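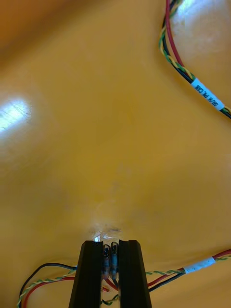

Ticket 3967
Product: Grernden levelling compound over Reltulis primer
Site: Mosoti, ground floor, rear corridor and two side rooms
Raised by: Teodoro Javier, site supervisor
Assigned to: Naomi Ndung'u, technical support
Status: Closed

Initial report (T. Javier)

Levelling compound has come away from the floor in the rear corridor. It was poured in October over old quarry tiles, after priming. We were about to start laying vinyl when one of the lads heard a hollow sound under his boot near the fire door. I lifted a piece with a scraper and it came up in a sheet as big as a dinner tray. The two side rooms sound solid. Same primer, same compound, same men. Please advise whether we can inject it or if it has to come up.

Reply (N. Ndung'u)

Thanks for the report. Before I can answer I need the following:

Which side did the primer stay on, the tile or the back of the compound?
How were the tiles cleaned, and with what?
How long was the primer left before the pour?
Was the primer thinned, and by how much?
Thickness of the compound where it has lifted.
Batch numbers from the tubs, if you still have them.

Please don't inject anything yet. If the primer never gripped the tile, resin will only hold the spots it reaches.

Reply (T. Javier)

Primer is on the back of the compound. The tile underneath is clean and shiny, you could eat off it. Compound is 5 mm by the door and a bit less further along. Tiles were washed with the usual floor cleaner and mopped with clean water. Elibariki Temba did the priming and says he left it overnight in all three areas. He thinned the first tub a little because it was dragging on the roller. Tubs have gone in the skip but I have the delivery note and will send it over.

Reply (N. Ndung'u)

Delivery note received. All the primer came from one batch. I have asked Kristine Salazar in the lab to check the retained sample.

Primer on the back of the compound with bare tile below means the bond failed at the tile face. The usual causes are polish or wax left on the tile, cleaner that wasn't fully rinsed off, or primer put on too thin. Could you do a water drop test on the bare tile? Put a few drops down and leave them for five minutes. If they sit up in beads there is still something on the surface. Do the same on any bare tile you can get at in the side rooms, for instance under the radiator pipes.

Reply (T. Javier)

Done at 10.30 this morning. Corridor: water beads and stays beaded. Side room under the pipes: water spreads out flat. I asked the building manager and she says the corridor was sealed and polished every summer until the place closed. The side rooms were used for storage and never had it done.

Lab note (K. Salazar)

Retained sample checked for solids and viscosity, both within limits. Applied to clean glazed tile at full strength and again thinned with water by one part in ten. Both were left overnight and covered with 5 mm of Grernden. The full strength panel held well. The thinned panel also held but came off more easily with a chisel. I then did a panel on tile with two coats of floor polish, washed with ordinary cleaner only. The compound lifted by hand the next day. No fault found in the batch.

Reply (N. Ndung'u)

I think that settles it. The polish in the corridor is the main cause and the thinning won't have helped. Reltulis should go on undiluted over tiles — the thinning table on the tub is for absorbent floors such as screed. I accept the label could make this clearer and have passed that on to Kibet Shemweta, who looks after the data sheets.

What to do in the corridor:

1. Take up all the compound, including the parts that still sound solid.
2. Strip the polish with Grarnden remover. Leave it for the time on the label, scrub, and pick up the slurry with a wet vacuum.
3. Rinse twice with clean water and let the floor dry.
4. Repeat the water drop test in several places. If it beads anywhere, strip that part again.
5. Abrade the tile face with a coarse disc and vacuum up the dust.
6. Prime at full strength with a short-pile roller, one thin, even coat with no puddles in the joints.
7. Pour once the primer is dry to the touch, and within the time given on the data sheet.

The side rooms can stay. Tap them over before the vinyl goes down and mark anything that sounds different.

Reply (T. Javier)

Corridor stripped and ground. It took two goes with the remover by the fire door, where the polish was thickest. Water spreads everywhere now. Primed yesterday afternoon, unthinned, and poured this morning. Side rooms tapped over, no hollow spots.

Update (T. Javier)

Corridor tapped over end to end, all solid. Tried a chisel at the edge under the door threshold and it broke up in crumbs with the primer still on the tile. Vinyl starts tomorrow. Fine to close.

Closed by N. Ndung'u
Cause: polish residue on tile, primer thinned
Product fault: none found
Follow-up: data sheet wording, with K. Shemweta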